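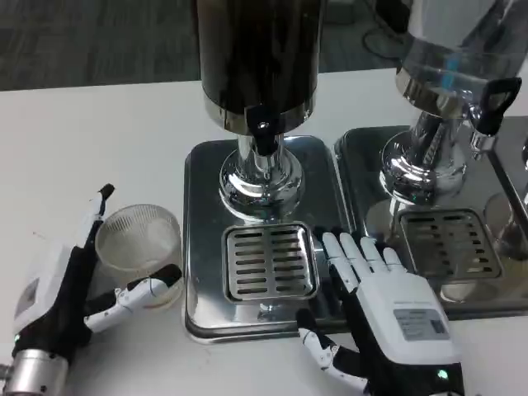
We run the drinks table at the Vieira office on Flallodeck, and I'm opening a ticket because the left hand keeps missing its cup on the first try. The rest of it is going so well that I'd love to get this last bit sorted! The cups are the clear ribbed plastic ones, and we stand them on the bare white tabletop to the left of the dark dispenser. My hunch is that clear plastic on white is hard for it to pick out. The reach starts fine, then the fingers close a little early and the cup gets nudged towards the drip tray.

Ticket: Drinks table, left hand grip
Opened: 17/05/2026
Site: Jonura, Vieira office
Priority: Normal
Status: Waiting for customer

Reply from Wotia support
Thanks for all the detail. Could you tell us whether the cup position was taught again after the dispensers were last moved? Please also send the grip wait setting and say whether the pour itself is affected.

Reply from Jonura
Good question, and no, it wasn't. We slid both dispensers along when the table was cleaned and left the taught position as it was. Grip wait is 100 ms. Once it has hold of the cup the pour is fine.

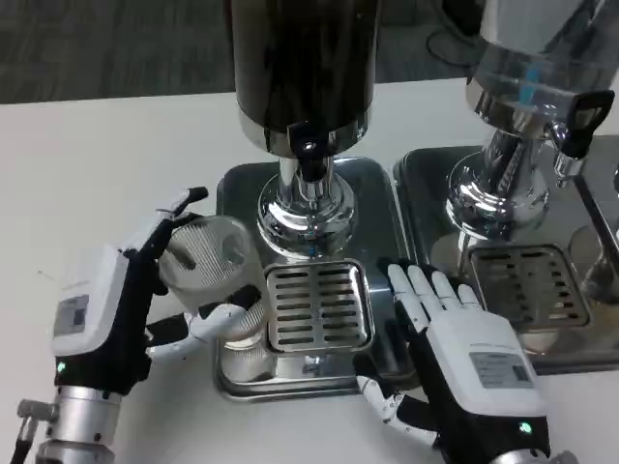
We raised the wait to 2000 ms as a test and ran 4 cups. It missed on 2 of them, so slower helps a bit but doesn't cure it. I've put it back to 100 for now, as the long pause made people think it had stopped and they started reaching in (we've asked them not to).

Reply from Wotia support
Please leave the wait at 100 and teach the cup position again with the dispensers where they are now. Start from the side of the tray, then save under the same name so the pour steps still find it.

Reply from Jonura
Done, and what a difference! Every cup this morning was picked up first go.
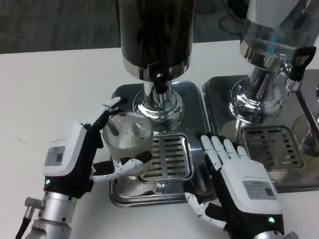
Left hand with cup at the nearer dispenser, after re-teaching.

You asked how the team are finding it. Reception used to leave the desk whenever visitors wanted a drink, and now they stay put and get to chat to people as they arrive. They still fill the tanks and wash the trays, and they've asked to learn the teaching steps themselves, so whoever moves the table can fix the position there and then. Is there a short guide for that? They'd also like a second cup spot nearer the clear dispenser, if the right hand can be taught to use it.

Reply from Wotia support
Guide attached. The second cup spot needs its own ticket, so we've opened one and linked it here.

Status: Solved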